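찐빵이랑 만두 데우기, 남은 거 보관하기. 그동안 메모해둔 것 모음

11월 되면 냉동실에 찐빵부터 쟁인다. 작년에 쓴 글은 너무 길고 순서도 엉망이라 다시 정리함. 급하게 쓰는 거라 오타 있어도 그냥 넘어가 주세요.

찜기 없을 때

냄비 + 밥공기 + 접시. 끝. 냄비 바닥에 밥공기 엎어놓고 물은 공기 높이 절반까지만. 그 위에 내열 접시. 뚜껑은 꼭 면보로 싸기. 안 싸면 물방울 떨어져서 빵 껍질이 누렇게 짓무른다. 면보 없으면 깨끗한 행주도 됨. 끝자락은 위로 올려서 손잡이에 묶고. 늘어뜨리면 불 붙는다, 진짜로.

물은 먼저 끓이고 나서 빵을 넣는다. 찬물부터 같이 올리면 겉만 질척해짐. 냉동 찐빵은 중불 10분. 팥 든 건 속이 늦게 데워지니까 젓가락 한 번 찔러보고 더 둘지 정한다. 냉장해둔 건 그보다 짧게. 불 끄고 바로 뚜껑 열지 말고 2분만 기다릴 것. 급하게 열면 쭈글쭈글 꺼진다.

전자레인지로 할 때

물 묻힌 키친타월로 감싸고, 물컵 하나 옆에 같이 넣고. 랩은 느슨하게. 한 번에 오래 돌리지 말고 짧게 끊어서. 너무 돌리면 식으면서 돌덩이 된다. 그건 못 살림. 얇게 썰어서 버터에 굽는 수밖에.

접시는 테두리 올라온 걸로. 납작한 접시는 물 생기면 바로 상에 흐른다.
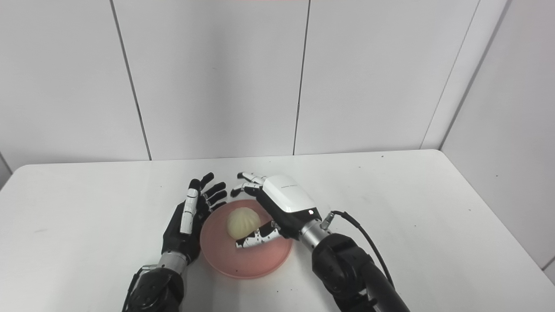 찐빵 밑바닥이 접시에 들러붙어서 뗄 때마다 찢어지는데, 기름을 발라야 하나요?

종이호일을 빵보다 조금 크게 잘라서 깔면 기름은 필요 없습니다. 호일이 없으면 양배추 겉잎이나 상추 한 장도 괜찮고요. 이미 붙었으면 억지로 떼지 말고 한 김 식힌 다음에 물 묻힌 숟가락을 밑으로 밀어 넣으세요. 기름은 발라도 되는데 바닥이 번들거려서 저는 안 함.

만두는 좀 다름

고기만두는 속까지 확실히 뜨거워야 한다. 대충 데우지 말 것. 냉동 상태 그대로 찌는 게 낫고 실온에 녹이면 피가 찢어진다. 서로 안 닿게 놓기. 부풀면서 붙어버림. 자리 모자라면 두 번에 나눠서.

군만두로 바꿀 거면 팬에 기름 두르고 바닥부터 노릇하게, 물 조금 붓고 뚜껑. 물 소리가 지글지글로 바뀌면 뚜껑 열고 날린다. 물 부을 때 튀니까 뚜껑을 방패처럼 들고. 팔 데인 적 있음.

대나무 찜기 쓰는 분들

새로 사면 빈 걸로 한 번 쪄서 냄새 빼기. 세제 금지, 나무가 먹는다. 뜨거운 물에 솔로 문지르고 그늘에서 바짝 말린다. 햇볕에 두면 휜다. 말린다고 비닐에 넣어두면 곰팡이 핌. 신문지에 싸서 통풍되는 데 걸어두기.

나는 Hevholm 찜기 2,000원짜리 중고로 사서 아직 쓴다. 뚜껑 엮은 데가 좀 풀렸는데 면실로 꿰매니 멀쩡함. 같은 동네 Wycliffe Nyanda 씨는 스텐 채반이 씻기 편하다고 그걸로 바꿨는데, 물방울 떨어지는 건 대나무보다 확실히 심하다. 그러니까 스텐은 면보 꼭.

냉동 보관

완전히 식혀서. 김 나는 채로 넣으면 성에가 낀다. 하나씩 랩으로 싸고 지퍼백에 한 번 더, 공기는 눌러서 빼고. 봉지에 날짜 쓰기. 네임펜은 넣기 전에 써야지 얼고 나면 안 써진다. 팥인지 야채인지도 꼭 적을것. 안 적어서 후식으로 야채찐빵 먹은 적 여러 번.

생선이랑 같은 칸에 두지 말기. 밀가루는 냄새를 정말 잘 먹는다. 자리가 없으면 뚜껑 있는 통에 한 번 더 넣는다. 한 달 안에 먹는 게 맛있고, 더 지나면 겉이 말라서 껍질이 뜬다. 그런 건 물 살짝 뿌려서 찌면 좀 낫다.

댓글로 Dilwyn Wynne 님이 알려주신 것. 랩 대신 종이호일로 싸서 얼리면 그대로 찜기에 올리면 된다고. 해봤더니 편하다. 대신 좀 빨리 마르는 느낌이라 금방 먹을 것만 이렇게 함.

찌고 나서 상 닦기

하얀 상은 김칫국물, 간장이 제일 문제. 보자마자 닦는 게 최고고, 늦었으면 베이킹소다에 물 조금 개서 얹어두고 기다렸다가 부드러운 천으로. 초록 수세미 쓰지 마세요. 무광은 문지른 데만 반들반들해져서 빛 받으면 다 보인다. 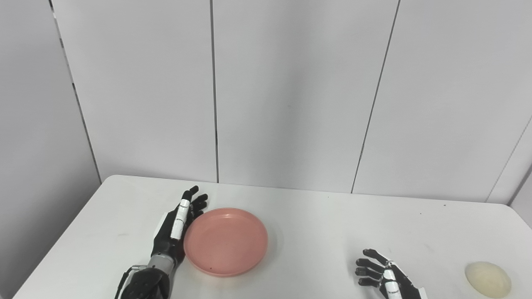
간장 자국은 주방세제 푼 미지근한 물이면 대부분 지워진다. 닦은 다음에 물행주로 한 번, 마른행주로 한 번. 마른 걸로 안 하면 물자국이 남아서 두 번 일하게 됨. 뜨거운 접시는 받침 없이 바로 놓지 말고. 허옇게 뜬 자국은 코팅이 상한 거라 닦아도 안 빠지는 경우가 많다.

모서리랑 벽 닿는 틈은 젓가락에 행주 감아서 쓱. 밀가루 가루가 거기 다 모인다. 물 묻은 행주부터 들이대면 풀처럼 되니까 마른 솔로 먼저 쓸어내고. 반죽 굳은 건 플라스틱 카드로 살살 긁기. 칼 안 됨.

냄비 바닥 하얀 얼룩

찌다 보면 냄비 안쪽에 허연 게 낀다. 물때임. 식초 한 숟갈 넣고 물 끓여서 식을 때까지 두면 떨어진다. 알루미늄 냄비는 식초 오래 두지 말기, 색이 변한다. 물이 졸아서 탄 냄비는 식초 말고 베이킹소다 넣고 끓이기. 둘을 섞는 사람 있던데 거품만 나고 별로.

물 졸이는 버릇 있으면 냄비에 동전 하나 넣던 옛날 방법이 있긴 한데 (달그락 소리 안 나면 물이 없는 것) 동전은 좀 더럽고, 나는 작은 사기 종지를 넣는다.

면보 관리

쓰고 나서 바로 찬물. 빵 찌꺼기 붙은 채로 말리면 안 떨어짐. 삶을 때 섬유유연제 넣지 마세요, 다음 찐빵에서 꽃향기 난다. 새 면보는 풀기가 있어서 두어 번 삶아 쓰기. 구멍 나면 잘라서 육수 주머니로.

남은 팥소는 얼음틀에 얼려두면 겨울에 우유랑 데워 먹기 좋고, 야채소는 얼리면 물이 생기니까 그날 볶음밥에 넣어서 없앤다. 호빵 굽는 법은 물어보신 분이 계셔서 다음에 따로 올릴게요. 에어프라이어는 우리 집에 없어서 시간은 모릅니다.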